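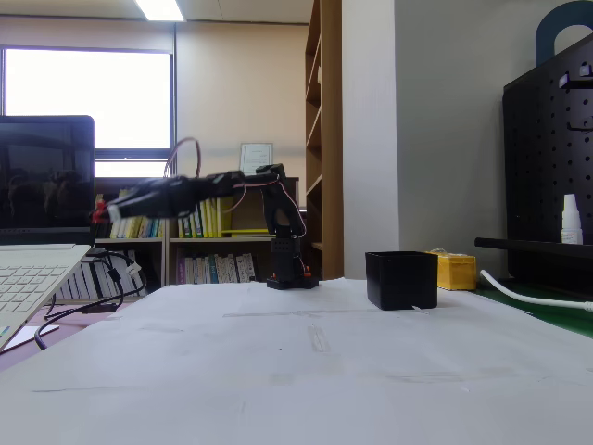

Closing an account at Betness takes longer than opening one, and I say this as somebody who opened his during the commercial break of a ball game. I had $345 worth of coins sitting there, and I wanted them in my checking account, as dollars, where they could be wasted in the ordinary way. The table here is covered with white paper, so I have plenty of room for long subtraction, and I've now done it enough times to believe the answer. What landed at my bank was $201. I'll answer Gianni's questions below and then you can all tell me what I should have done.

Gianni Russo wrote:

> Before everybody piles on, can you say which fees these were? I have a
> small balance at Betness too and I was going to leave it there until
> it either turned into a boat or went to nothing. Now I'm nervous.
> Did the price drop while you were waiting, or did they really take
> all of it in charges? And did you go straight to the bank or through
> Novov? My brother-in-law swears by Novov but he also swears by
> scratch tickets.
>
> Gianni

Both, to the first one. The price slid while my withdrawal sat in "pending review," and I can't pin that on Betness, although I've tried. The rest was charges, and there were 3 of them. One was for turning the odd coins into bitcoin, which you have to do first. They don't call that one a fee. They call it a spread, and you find it by comparing the price they gave you with the price everybody else was getting at that minute. The next was the network fee, which is the same whether you're moving lunch money or a house. That's the one that hurts small accounts. The last was an "account closure service," and I would love to meet the person performing it.

I did go through Novov, because Betness wouldn't pay out to my credit union. Novov was fine. They wanted my driver's license, then a utility bill, then the same driver's license with the corners showing. Once they were satisfied that I was still me, the dollars went across overnight and they took nothing for it on an amount this size. Tell your brother-in-law he's one for two.

Things I'd do differently, Gianni, in case you're still reading and not already logging in:

Turn off the automatic monthly buy first. I forgot, and in the middle of leaving I bought a little more.

Don't send a small test amount ahead of the real one. Everybody on this list told me to, and it's good advice when you're moving serious money. With my kind of balance the test costs as much as the thing being tested.

Download the trade history before you ask them to close anything. Mine vanished along with the account and I had to write to support for it. They sent it, as a PDF, with the columns in a different order on each page. If you use Bodnár for your taxes, it won't read the PDF at all. Rustier will, if you paste the rows in by hand, and you'll learn a lot about yourself while doing that.

On the tax side, I sold at a loss, so there's a small deduction in it for me somewhere. I plan to enjoy it in April, probably as a sandwich.

Would I have been better off leaving it alone? Maybe. Ask me when your boat comes in. I just got tired of checking a balance that size before breakfast and letting it decide how I felt about the day. The password alone was worth more effort than the account.

If anybody has closed out at Betness without paying the closure charge, please post how you did it. Their help page says it can be waived "in certain cases" and doesn't name one.

Iddrisu Ofori

This archive uses cookies to remember your reading preferences. By continuing to browse you agree to our use of cookies. Accept | Manage settings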